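About us
Home / About / How we work / Visit

Noltwood is a shared workshop in Tirkness for people who build robots in their own time. We are members, and we pay for the rooms, the tools and the electricity together. Some of us work in engineering during the day, some of us have never studied it, and a few came only to repair one thing and stayed. This page tells how we started, what is being built now, and what you can expect if you want to join.

How it began

The first group was small and met in a kitchen at home. One member was building an arm on the kitchen table and had to take it down before every meal. After one winter of this, the family asked very politely if the arm could live in another place. We found a former shop with two rooms, dry walls and a strong electrical supply. The rent was low because the window at the street side was broken, and we replaced it in our first February.

We took the name from the sign that was already over the door. It belonged to a seller of buttons and thread, and we still have some of the drawers. They are very good for screws.

Today we have 51 members. This is near to the number that the rooms can hold if everybody does not come on the same evening. When we reach it fully we will start a waiting list, as we did once before.

What we build

Members are free to build what they like, and you will find on the shelves a plotter for large drawings, a lawn machine that is older than some members, and a great number of small wheeled things. But there is one project that belongs to the whole workshop, and most visitors come to see it. Its name is Welent.

Welent is our household robot. The aim is modest to say and hard to do: it should help with the dishes in an ordinary kitchen. We chose dishes after a long discussion. Folding clothes was the other candidate, and it lost by one vote. A bowl keeps its shape when you pick it up, and a shirt does not, and I think this is what decided it.

We work on the hands more than on any other part. A hand must be strong enough to hold a heavy plate and careful enough with a thin glass, and it must fit between the wires of a rack where there is very little room. We put a knit cover over the back and the palm, and leave the fingers free.
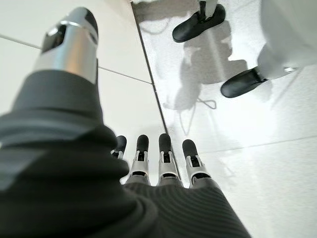
The cover was a subject of many evenings. Our early ones were sewn from a smooth cloth and they moved around the wrist, so that after an hour the seam was in the wrong position. A ribbed knit follows the movement better, because it stretches in one direction more than in the other. It also keeps crumbs and dust out of the places where we do not want them. The weak point is the base of the thumb. There the knit has to go around a part which turns a lot, and we have changed the pattern for this area more times than for all the rest together. If you are good at knitting or sewing, please know that you are as welcome here as a person who can program. We have enough people with opinions about motors.

The fingertips are a separate matter. They wear out, so they must be easy to change, and a member should be able to do it with the tools that hang on the wall. We keep a card in the drawer where each change is written down by hand. The old tips are kept too, in a jar, and new members often get the jar to look at before they get anything else. You learn from it quickly which edge does the work.

We also keep a count of the practice grips, and the counter is written on the board beside the door. At the last members' evening it stood at 1,347. When it comes to 3,000 we will take both hands apart on the big table, clean them, and measure every joint. We did not yet do this with the present hands, and there is some disagreement about what we will find.

The kitchen

For a long time we practiced on the workbench, with a plastic rack and plates from a second-hand store. It went well, and then at the first try in a real kitchen it went badly. A real counter is shiny and gives reflections. A dishwasher door is low and takes a lot of floor. The cables, which on a bench hang down nicely, want to lie exactly where you wish to put your feet.

Since then the rule is that new work must be tried in a real kitchen before we call it finished. Members take turns to offer theirs. We do not change the kitchen for the robot. The dishes stay where the household has put them, and if a rack is standing in the sink, then it stands in the sink. We ask only for permission to keep the room to ourselves for the morning, and we bring our own dishcloths.

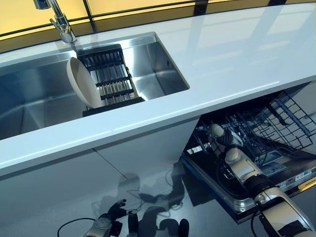
Kitchen practice: one hand at the dishwasher rack, a bowl propped in the sink.

The dishwasher is the most difficult station. To reach the rack, the arm has to come in low and from the side, and the tines are thin and dark, so they are hard for a program to tell apart. We have divided the task in small steps and each step has its own page in the workbook. Holding the rack is one page. Pulling it is another page, and it is a longer one. The sink comes later in the book, together with the faucet, which we have left for the next season.

Members who write programs usually sit on the floor with a laptop during these mornings, and another member stands near the stop button. This second job is not a small one. The person at the button does not talk on the phone, does not make coffee and does not answer questions from visitors. We change every half hour.

Tools and rooms

The front room is for clean work: electronics, sewing, programming, drawing. There are 16 places at the benches, each with a lamp and its own power switch. The back room is for the work that makes noise and dust. In it we have a lathe, a drill press, a band saw and a milling machine of the make Mustonen, which came to us from a school that was closing its metal shop. It is slow and heavy and it has a manual in a language that two members can read. One of them translated the safety pages and these hang beside the machine in a plastic cover.

You may use every machine after you have received an introduction to it. The introductions are given by members and they are free. For the lathe and the mill we ask that you come twice, first to watch and then to work while somebody is watching you. The introduction is valid for the machine and not for the room, so please do not go from the drill press to the saw with the idea that they are relatives.

Material from the shared shelf may be taken for any project. You write what you took in the book, and at the end of the month you pay what it cost. Things on the private shelves have a label – please leave them, also when they look forgotten.

Who can join

Every adult can join. Young people from the age of fourteen are welcome when a parent or another adult comes with them and stays. You do not need to own a project. Many members began with helping on Welent, where there is always a cable to shorten, a cover to mend or a page of the workbook to test, and found their own idea after some months.

We speak English together, but for many of us it is a second or a third language, this writer included. We speak slowly at meetings and we write the important words on the board. If you do not understand a thing, ask at once. With electricity and saws it is better to ask two times.

What we ask from members:
Pay the fee before the middle of the month.
Sweep your place and turn off your lamp when you leave.
Take part in one cleaning evening each season.
Tell us when you break something. There is no fine for it.

How to visit

The front room is open for visitors in the evening from six o'clock, whenever the green lamp in the window is lit. Ring the bell and wait a little, as from the back room it takes time to hear it. Somebody will show you the benches, the machines and what is new on the shelves. Welent can be seen when it is at the workshop. If you have come especially for it, write to us before, so that you do not find only an empty stand.

Please wear closed shoes. Long hair should be tied and loose sleeves rolled up before you enter the back room, also if you only want to look.

From the station in Tirkness, walk down to the river and turn left at the old mill gate. The door is the second one after the bicycle store. There is a step, and we have a ramp for it which we bring out if you ring. Bicycles can be put in the yard. For cars there is space on the other side of the street, but it is taken early.

Questions about membership, introductions or lending your kitchen for a practice morning can be sent with the form on the Visit page. A member reads the messages in turns, so the answer may take a few days.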